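Section 7: Rehearsing a pick in the simulated cell

Do this before anyone books time on the real arms. The simulator forgives everything, which is why Catrin Voyle's team at Skastton insists on the rules below.

1. Load the Bevan cell and home both arms.

2. Open the gripper fully and check the wrist view. Both pads should be visible, with nothing between them. 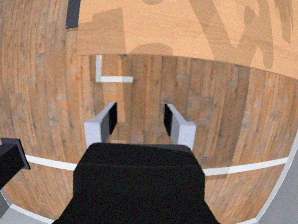

3. Clear any old waypoints. A path left over from yesterday will run with great confidence and no regard for where you've since moved the rack.

CAUTION: Keep approach speed at 10 per cent or lower until the first clean pass. Colour-coded warnings in the log are not decoration.

4. Bring the gripper in beside the bins, line up with the part, and close. 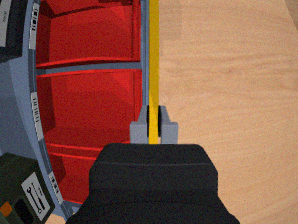 Figure 7-2. Wrist view, fingers closed on the yellow strip.

5. Hold position and read the grip force before lifting. If the figure looks too good, suspect the friction setting, then suspect whoever set it.

NOTE: Lift straight up until the part is clear of the rack. Diagonal shortcuts save a moment and have cost us more than one argument.

6. Switch to the room view and check the clearance between the arms. Only one arm may enter the space over the rack at a time.

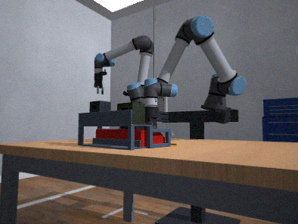
7. Run the full cycle 1,000 times with the position noise switched on. More than 2 failed grips and you go back to step 2, however nicely you ask.

8. Save the log under your own name. "Final_final" is not a name.

Changes to the speed or shared-space rules go through Angharad Pumphrey, in writing.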